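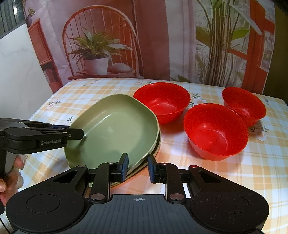 Dining Room and Tableware Check
Basville guest house, ground floor
Wednesday, October 5, 2022
Checked by: Fiona Dalgleish
Copy to: Hendrik Verhoeven

Marks used: OK, FIX, WATCH. "Sort of" was retired in June after Joris used it for a fire door.

1. Tablecloth lies flat, no overhang where people walk
OK. The yellow and orange plaid is on. I have stopped objecting to the plaid.

2. Plates stacked squarely, no leaning piles
WATCH. The green ones were a little offset in the stack. They have a raised lip and softened corners, so they never line up unless somebody turns them the same way. Please turn them the same way.

3. Plates free of chips and cracks
OK. Ran a thumb around every rim. One mark that I took for a crack was dried mustard, which moves it to item 4.

4. Plates clean on both sides
FIX. See mustard. Both sides means the bottom too, Joris.

5. Plastic bowls free of cuts, warping and melted spots
OK for the three red ones on the table. Discard any bowl with a scored inside. Do not put it in the "maybe" box. I have emptied the "maybe" box.

6. Bowls and plates not crowding each other
WATCH. The nearest red bowl was touching the top plate. Give it a hand's width. Those wide rims catch on sleeves, and cardigan season is upon us.

7. Table steady when leaned on
FIX. Rocks toward the window. The folded Londero menu under the leg has been there long enough to list a soup they no longer serve. Mirjam Willems has proper felt pads in the office, second drawer.

8. Chairs: joints tight, no splinters
FIX. Chair 2 creaks in a way that makes guests apologize. Out of use until glued.

9. Floor dry, rug corners down
OK. Rug tape replaced by Marcelle, who used nearly all of it. That rug will outlive us.

10. Sideboard doors close and stay closed
WATCH. Left door opens by itself when the dishwasher runs. Hendrik says this is charming. It is at knee height.

11. Exit route clear
FIX. Two boxes from Holitz in the hallway, still taped. Order 626, according to the label. If they are the napkins, we have been short of napkins for no reason at all.

12. First aid box stocked and in date
OK, apart from the burn gel, which expires next month. Added to the shopping list under "light bulbs."

Result: four FIX, three WATCH, five OK.
Felt pads and boxes to be done before Friday breakfast. The chair goes to Mulder for gluing, with a note tied to it this time.

Signed: F. Dalgleish
Seen by: H. Verhoeven ("The door is fine.")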